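Are paid water softener salts worth the extra over the cheap ones?

Posted by Jocelyn Mercado
May 9, 2021

We moved into a house with a softener already fitted under the sink. The chap who serviced it says we should only use Clinar tablets, which cost nearly twice what the plain ones do at the builders' merchant. He also sells Clinar tablets, so you can see why I'm asking. The water here tests at 298 parts per million before it goes through the softener. Is there any real difference, or is salt just salt?

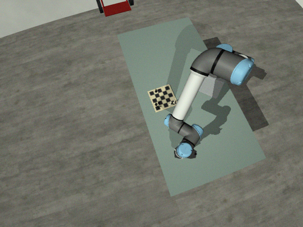
I should add that the kettle still gets a bit of scale, and he blamed that on the old owner's cheap salt. I'm not convinced.

Lionel Horrocks

Salt is very nearly salt. Look at the purity on the bag. If both say 99 point something per cent and both are the right shape for your machine, I'd buy the cheap one and stop worrying. I've done that for years – the same softener is still going.

As for the kettle, check what tap you fill it from. Plenty of kitchens have a separate hard water tap for drinking, and no brand of tablet will do a thing for that. If it's the softened tap, look at the hardness setting. Ours had been left at 70 by whoever put it in, and the water is far harder than that, so it was running out of soft water long before it rinsed itself.

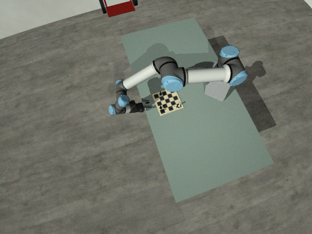
Get a pack of test strips and try the water just after the machine has done its rinse, then again before the next one. If the second reading is much worse, it's the setting or the resin. I'd want to see that before I paid anybody for a "deep clean" or a premium tablet.

Mohsin Virk

Don't agree with all of that. Very cheap tablets can crumble and leave sludge in the bottom of the tank. I had it happen with one lot and had to scoop it out with a jug. Whether Clinar is any better I couldn't tell you, I've never seen a proper comparison that wasn't written by someone selling it.

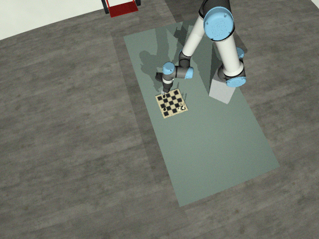
Keep the bags off a damp floor too. And does yours take blocks or tablets? They aren't always interchangeable, so have a look in the manual before you buy either.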